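How Long Does a Small Film Last? Second-Weekend Drops at the Bedby Cinema
Term report, Film and Media Business, 6 January 2020
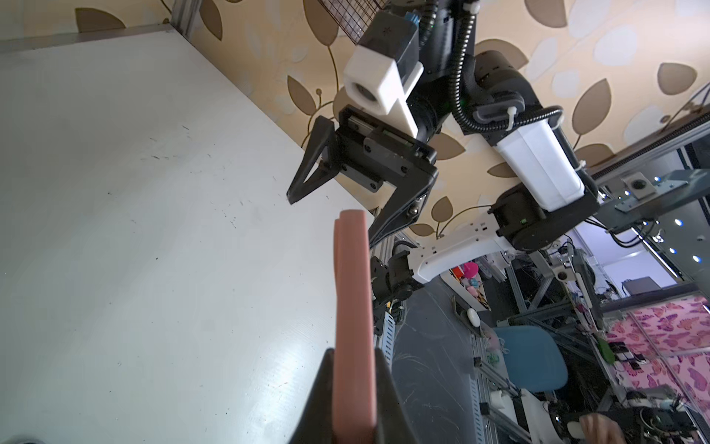
1. What we asked
Big releases get their box office counted by the hour. Tarach, a family drama distributed by Livum, got its counted by us. We wanted to know whether a film on few screens holds its audience better in the second weekend than a wide release does, as our textbook promises with great confidence.

2. Data
The Bedby gave us nightly ticket totals for 14 films, all opened since April, on paper. We typed them in twice and compared the results, which disagreed in nine places. Eight were our typing. The ninth was a seven that we still think is a one.

3. Results
Tarach sold 91 tickets in its first weekend and 51 in its second, a drop of roughly 44 percent. Wide releases in our set fell further on average, but the gap closes once Rácz is left out. Rácz opened during a snowstorm and then did better in week two, so its "hold" is mostly weather.

4. Problems
One cinema is one cinema. The Bedby also moved Tarach to the small room in week two — 60 seats, two of them behind a pillar — and we can't separate loss of interest from loss of chairs. Discount nights were logged as full price until somebody at the desk noticed.

5. Next steps
We have asked Livum for totals from its other screens. They replied with a poster.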